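My January water habit, such as it is

Posted 13 January 2025

So back in November I decided I was going to be a person who drinks enough water. I had a headache that hung around for most of a week, and I'd been living on coffee and toast, and at some point even I could put those two facts together.

First I tried an app called Grullum, which buzzes your phone until you log a glass. I lasted 2 days. It buzzed in the library, it buzzed at the dentist, and I started tapping the little blue drop just to shut it up (so according to Grullum I was extremely hydrated, thank you very much). Deleted.

Then I went the fancy route and ordered a Bretov flask, the 24 ounce one in that mossy green. Lovely thing! Keeps ice going all afternoon. But the lid has a gasket with a groove in it, and the groove grows stuff, and you need a tiny brush to get in there, and I am never going to be a tiny brush person. It lives on top of the cabinet now with the bread machine.

What's finally stuck is plain old bottles that I refill from the tap and keep cold. I fill them before bed, when I'm waiting for the dog to come back in anyway, and I leave some room at the top if one is going anywhere near the freezer. I learned that part the hard way and spent a morning chipping slush off the frozen peas.

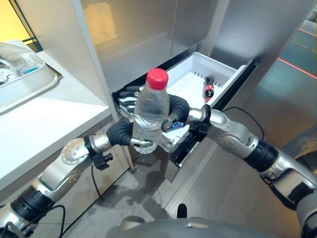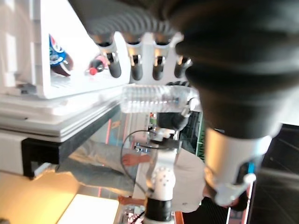
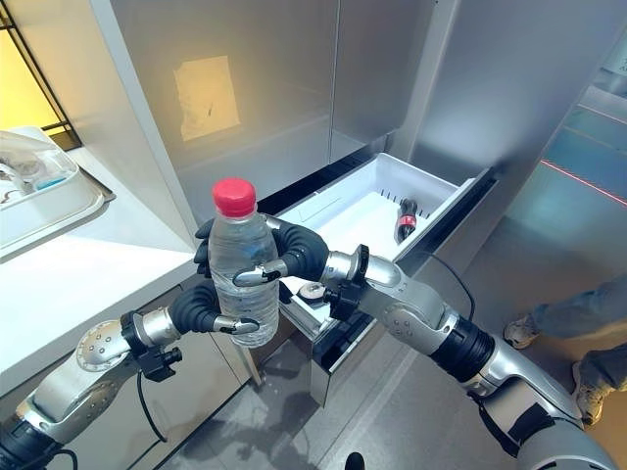

The other thing that helped was moving my first drink of the day to before coffee. I hated this for a week. Now I stand at the sink in my robe, look out at the neighbor's trash cans, drink the whole thing, and then I get my coffee as a prize. My sister does hot water with lemon and swears by it, but to me it tastes like cleaning the kettle.

Cost so far is pretty much nothing, if we agree not to talk about the flask. The corner market on Skivton sells a tray of 24 bottles, and I bought one tray and keep reusing a few until they get crinkly and sad. I know you're not supposed to do that forever, so they get swapped out and go in the recycling.

Headaches are better, by the way. I'm also up at 2 in the morning more than I'd like, so I've started cutting myself off after dinner. Next up is seeing if I can do the same kind of thing with vegetables. I bought a cabbage yesterday and it's staring at me, so if you have a good slaw recipe with no raisins in it, please leave it in the comments!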